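Home | News | Recipes | Growing | Events | Back Issues

Search the newsletter Go

The Soradton soup swap is back in November

It's soup season again, and I could not be happier! The swap returns to the Clisness hall this November, doors at 4:30 in the afternoon, and if you've never been, please come. You bring a big pot of something, you go home with jars of everything else, and your freezer is sorted for weeks.

Last year we filled 225 jars, which meant a frantic hunt for lids in the final half hour (thank you to whoever turned up with a whole box of them). This time we're asking everyone to bring 2 empty jars with lids for each soup they hope to take home, so there are spares.

The one I'm most excited about is the Vass bean soup. It's a big, thick, smoky thing with white beans, cabbage and a heel of hard cheese simmered in it until it gives up. I got the recipe off a card at the Flatano market and have made it every week since. Soak the beans overnight, start the onions slowly — slower than you think — and don't salt until the beans are soft. A bowl of it the next day is even better, with toast rubbed with garlic.

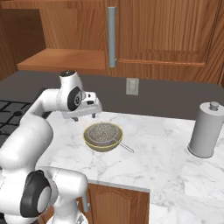
A round bowl on a marble countertop.

A few things for anyone cooking for the swap. Cool your soup completely before you jar it, and leave an inch at the top if it's meant for the freezer. Write the name and everything in it on the label, nuts and dairy especially. Cream soups don't always freeze well, so if yours has cream, leave it out and put "add cream when you heat it" on the label. Noodles go to mush, so pack them dry in a little bag taped to the jar.

Tickets are free, but we pass a bucket for the pantry fund, which stands at 2,824 dollars. We only needed 2,000 for the new shelves, so the rest is going on a second freezer. A second freezer!

Comments

beanpot: Is the Vass soup OK with canned beans? I never remember to soak.

leekfan: Works fine with canned, I did it last winter. Put them in near the end.

northside cook: Bringing split pea again. Two pots this year, it went too fast!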